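Preparing and Submitting Household Items for the Tarkbridge Reuse Exchange

Last revised 06/07/2022

Contents
Before you begin
Step 1. Check that the item is accepted
Step 2. Clean the item
Step 3. Inspect for damage
Step 4. Complete the donor form
Step 5. Pack and label
Step 6. Deliver to the Exchange
Kitchen and storage containers
If an item is declined
Contact

The Tarkbridge Reuse Exchange accepts household goods in working condition from residents of Tarkbridge and Lostley and makes them available at no charge to registered households. This page explains how to prepare items for donation. Please read it in full before your first visit. Items that have not been prepared as described may be returned to the donor at the counter.

Before you begin

You will need the following:

A current donor number. New donors may obtain one at the counter or by mail using Form 7.
Proof of address in Tarkbridge or Lostley, for the first visit only.
Mild dish soap, white vinegar, baking soda, and clean cloths.
Removable paper labels and a permanent marker.
Sturdy boxes with closed bottoms. Plastic bags are accepted for textiles only.

Allow one evening for cleaning and a full night for drying. Most delays at the counter involve items that were washed on the morning of delivery and packed damp.

Step 1. Check that the item is accepted

The Exchange accepts cookware, dishes, flatware, storage containers, table and bed linens, small lamps, hand tools, picture frames, and small furniture that one person can lift. Small electrical appliances are accepted if the original cord is attached and undamaged.

The Exchange does not accept mattresses, pillows, car seats, cribs, bicycle helmets, opened food, medicines, paint, fuel containers, or any item subject to a safety recall. Donors are responsible for checking the recall status of appliances and of all items intended for children. Staff will check again on receipt.

Nonstick pans are accepted only if the coating is whole. A pan with any flaking or deep scratching should be taken to the metal bin at the Pelupessy Road transfer station.

Sets may be donated incomplete. Mark the box "incomplete set" and state what is missing if you know.

Step 2. Clean the item

Dishes, glassware, and flatware. Wash in hot water with dish soap, rinse, and dry fully. A dishwasher may be used where the maker permits it. Remove price stickers and adhesive residue. A cloth soaked in warm vinegar and laid over the residue for several minutes will loosen most adhesives.

Cast iron. Scrub with hot water and a stiff brush, dry on low heat, and wipe with a thin coat of cooking oil. Remove all loose rust. Pitted pieces are accepted if the rust has been cleared.

Linens. Launder and dry completely. Fragrance-free detergent is requested, as several of our households are sensitive to scent. Fold each piece with the size facing out. Worn sheets and towels may be placed in a separate bag marked "rags," and these are passed on to the animal shelter in Lostley.

Wooden items. Wipe with a damp cloth and dry at once. Do not soak. Do not apply wax, stain, or paint for the purpose of donation.

Appliances. Unplug and allow to cool. Empty crumb trays and water tanks. Coffee makers must be descaled by running one cycle of equal parts vinegar and water, followed by two cycles of plain water. Wipe the cord along its full length and secure it with a twist tie. Do not use tape on cords.

Lamps. Remove the bulb and wrap it separately. Dust the shade with a dry brush.

Step 3. Inspect for damage

Examine each item in good light. Run a fingertip carefully along the rims of cups and bowls, where chips are easily missed by eye. Tap ceramic pieces lightly with a knuckle. A clear ring suggests that the piece is sound, and a dull note may point to a hidden crack.

Open and close every hinge, drawer, and latch. Tighten loose screws. Chairs must stand level and bear an adult's weight without movement at the joints.

Minor wear is acceptable and need not be repaired. Surface scratches, faded color, and light staining on the inside of storage containers do not prevent acceptance. Please note them on the form so that the item can be shelved correctly.

Cracked glass, frayed cords, and broken handles are grounds for refusal in every case.

Step 4. Complete the donor form

Form 11 must accompany each delivery. One form covers all boxes brought on the same visit. Write in ink and complete these sections:

Section A, donor number and contact information.
Section B, list of items by category. Individual plates or forks need not be listed separately. "Box of dinnerware" is sufficient.
Section C, known faults or missing parts.
Section D, signature and date.

Donors who require a receipt for tax purposes should check the box in Section D before signing. The Exchange does not assign a value to donated goods. Receipts cannot be issued after the visit, and staff cannot add items to a form once it has been signed.

Step 5. Pack and label

Place heavy items at the bottom. Wrap glass and ceramics individually in newspaper or cloth and stand plates on edge. Plates laid flat in a stack tend to break under load. Fill gaps with crumpled paper so that nothing shifts when the box is tilted.

Keep each box light enough to be carried comfortably by one person. Write the donor number and category on two sides and on the top. Do not seal boxes with more than one strip of tape, because every box is opened at the counter.

Keep lids with their containers and screws with their furniture. Small hardware should go in an envelope taped to the underside of the piece.

Step 6. Deliver to the Exchange

Deliveries are received at the side entrance of the Trusano Building, 671 Pelupessy Road. Parking by the entrance is limited to the time needed for unloading. Ring the bell and wait for a staff member to open the door. Items must not be left outside, whether or not the Exchange is open.

Present Form 11 together with your boxes. Staff will look through the contents while you wait and will return anything that cannot be accepted. Visits involving furniture take longer and should be arranged in advance by telephone.

The Exchange closes to donors for the second half of December. Registered households may continue to collect reserved items during this period.

Kitchen and storage containers

Plastic tubs, bins, and food containers are among the items most often requested, and they are also among those most often returned for further cleaning. The following method is recommended.

1. Remove any lid and take out the gasket if there is one.
2. Wash all parts in warm water with dish soap. Use a soft brush in the corners and under the rim.
3. For odors, fill the container with warm water, stir in two spoonfuls of baking soda, and leave overnight.
4. For tomato or curry stains, spread a paste of baking soda and water over the mark, wait one hour, and rinse. Some color may remain.
5. Rinse well and dry with a clean cloth.
6. Leave the container open until no moisture remains, then refit the gasket and pack the lid alongside.

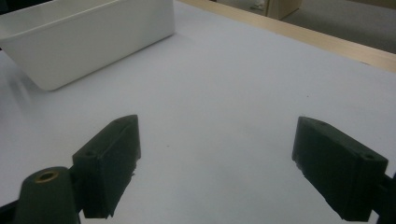 White plastic tub with an open top and rounded corners.

Containers without lids are welcome and are shelved separately as open storage. Nest them by size, with a sheet of paper between each to prevent sticking. Containers that have held motor oil, garden chemicals, or cleaning products are not accepted, even if washed. Containers with warped rims or brittle plastic should be placed in household recycling where the local service allows.

If an item is declined

Staff will state the reason and, where possible, suggest another outlet. A declined item may be brought back once the fault has been corrected. A new Form 11 is required for the second visit.

Donors who disagree with a decision may write to the Donations Coordinator, enclosing a copy of the form. Replies are sent by mail. Decisions concerning electrical safety or recalled goods are final.

Contact

Ratih Ong, Donations Coordinator
Tarkbridge Reuse Exchange
Trusano Building, 671 Pelupessy Road
Telephone extension 91

Forms 7 and 11 are available at the counter and at the Tarkbridge and Lostley public libraries. Large-print copies are provided on request.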